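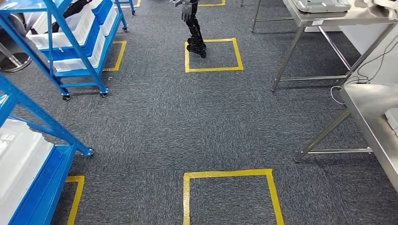
Shared Workshops and Makerspaces > Robots and Automation
Thread: Floor marks and trolley parking for a small arm that moves between stations

wanpen_k
Hello everyone. I write from our shared workshop, where I am now the person who looks after the sorting build. My name is Wanpen Klinhom, some of you know me from the Paisan gripper thread last winter. Please forgive my English, I write slowly but I check it.

The idea of the build is simple. The arm stands at one station, takes small parts from the bins on the blue trolleys, and puts them on the grey device on a steel table. When one job is finished we bring the arm to the next square and it does a different job. The squares are yellow tape on the carpet tiles.

My problem is repeatability. I teach the positions in one square, we move the arm away, we bring it back two days later, and the grasp is wrong by 15 mm at the far bin. At the near bin it is only 4 mm. So I believe the error is mostly rotation, and the tape is not precise enough for this. The tape is also not very straight, I must admit, and it has wrinkles.

What do you use for marking on carpet? I would prefer not to drill, as the floor belongs to the landlord.

gumleaf_dan
G'day Wanpen. Tape on carpet tile was always going to give you grief. The pile moves under it, and a square that big only tells you which postcode the base is in. We had the same at our shed until we chucked a sheet of 17 mm ply under each station with two dowel pins in it. Base has two matching holes, drop it on, done. Under a millimetre every time.

Colour the ply edges yellow if you still want people to see it.

wanpen_k
Thank you Dan. I thought about plywood, but the trolleys must roll past in the aisle and I am afraid the small castors will catch on the edge. They are really small castors. Also one of our members uses a walking frame and I don't want a step in the middle of the floor.

torquewrench
Don't touch the floor at all. You're solving the wrong end of it. Put a printed marker on each steel table and each trolley, look at them with the camera at start-up, and correct the taught positions in software. Then the tape can be as crooked as you like. I did this on my Birkel arm over one long weekend.

gumleaf_dan
One long weekend plus how many evenings working out why it lost the marker whenever the sun came round? I remember your thread, mate.

torquewrench
Four evenings. And it was a reflection off a glossy print, I changed to matte and it has behaved since. Pins are fine until somebody bumps the trolley. Her trolleys are on castors too. You can place the arm to a tenth of a millimetre and the bin will still be somewhere else.

wanpen_k
This is a very good point and I am a little ashamed that I did not measure it. I only measured the base of the arm. I will measure the trolleys tomorrow before the evening group comes.

mapleside_jo
Popping in from the Canadian side of the forum. Do your castors lock? Ours came with two locking and two plain, and even the locked ones swivel enough to let the cart drift when you lean on it. We ended up with a stop bar clamped to the leg of the workbench, and the cart gets pushed up against it. Zero holes in the floor.

Also please watch the cables coming down off your table on the aisle side. We lost a good scale that way when somebody's cart took the cord along for the ride. A bit of spiral wrap down the table leg is cheap.

wanpen_k
Jo, I have now looked at the castors and I cannot see any lock on the ones at the front. I will turn a trolley around and look at the others. You are right also about the cables, they hang in a loop. I will tie them to the leg.

I measured this morning. I put a trolley in its place, moved it away and returned it by eye, again and again, and I wrote down the position of one corner of the same bin. The worst difference was 11 mm. So torquewrench was correct, a big part of my error is the trolley and not the arm.

torquewrench
Told you. Markers.

gumleaf_dan
Or stop bars, which cost her a length of angle and two clamps and need no code. You'd have her writing pose estimation to fix a parking problem.

torquewrench
She'll want the vision anyway the first time somebody puts a bin back crooked in its tray. May as well do it once.

eltum_owner
Different view from both of you. What is the payload, and does the arm only lift small bins and parts? I run an Eltum with soft fingertips and a wide opening, and I just don't care about 5 mm. Long fingers pointing down forgive a lot. Before spending anything I would try approaching from straight above and closing slowly, and let the part centre itself.

wanpen_k
The parts are between 20 and 200 grams. The hand has several fingers, and yes, in the rest position they point down. For the big parts your way works already, I tested it before I wrote here. For the small brackets it does not work, the finger touches the wall of the bin. The bins are white and a little see-through, and the old depth camera is also confused by them, so I have some doubt about vision inside the bin. On the outside of the trolley, on the blue steel, a marker would be okay I think.

mapleside_jo
Translucent bins are awful for depth. A sheet of dark card in the bottom helps a bit. Doesn't help with the walls.

wanpen_k
I have made a decision for the moment, please tell me if it is foolish.

First, stop bars for the trolleys, clamped to the table legs and reaching out at floor height only when we are running. Second, I keep the yellow squares, but only as a keep-out for people. Third, one matte marker on each trolley frame for checking. If the marker is more than 3 mm from where it should be, the program stops and asks a human to push the trolley again. It will not correct by itself. Our members trust a machine more when it stops.

gumleaf_dan
Not foolish at all. I still reckon you want something under the arm base, though. What about thin rubber mat with a cut-out the shape of the base? 3 mm, castors will go straight over it.

torquewrench
Rubber mat on carpet creeps. And if you've got the marker measurement already you're one matrix multiply away from correcting. But fine, I can live with it.

wanpen_k
Dan, I like the mat. I have an offcut from the Tikmont bench, I will try it at one station first. Torquewrench, maybe I do the multiplication in March, after our open evening. Does somebody have a drawing for the clamp, Jo? Our table legs are round tube, and a flat clamp slides on them.

mapleside_jo
Mine are square legs, sorry. For round tube look at the split collars they sell for greenhouse frames. Measure the outside diameter first, I bought the wrong ones twice.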